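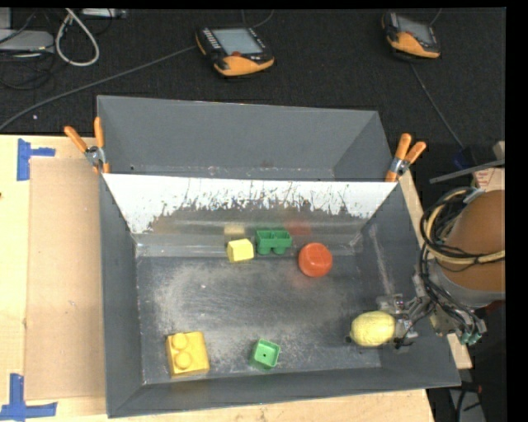 Darragh Scanlon told me I was out of my mind to pay 60 dollars for a toy box when a cardboard one does the same job and can be thrown away once it gets sticky. I bought the Pevell storage bench anyway. He was right about the sticky part.

The Pevell is a bench with a lid. You sit on the lid to put on your shoes and the toys go underneath, which is the whole idea, and it's a good one. Ours lives in the hallway between the coats and the door that doesn't shut. It has been there since November and has held up two adults, a fairly large grandmother-in-law and one cat who believes it was bought for her.

Assembly is supposed to take 25 minutes. I took nearly 50, and part of that was spent looking for the hex key, which was taped to the underside of the instructions. The instructions are all drawings. In step six a smiling man lifts the back panel with one finger. I would like to meet him.

Once it's up, it's solid. No wobble, and the corners are rounded enough that I've stopped wincing when somebody runs past. The lid has a slow hinge so it won't come down on small fingers. It's so slow that my daughter now drops her blocks in, lets go of the lid and has left the house before it closes. The Burker we had before slammed like a car door, so I'm not complaining much.

What I will complain about is the inside. It's one deep hole. Anything small goes straight to the bottom and stays there until you tip the bench over, and it is not a bench that likes being tipped. Pevell sells a divider separately. Of course they do. Anika Castellanos has the Allura version, with a shallow tray on top, and she finds things in seconds, but hers can't be sat on and she has to put on her boots standing up like a flamingo.

The cushion is thin and the cover comes off for washing. Getting it back on is a two-person job, or one person and some language.

Four stars. I'd buy it again, with the divider, and hide the receipt from Darragh.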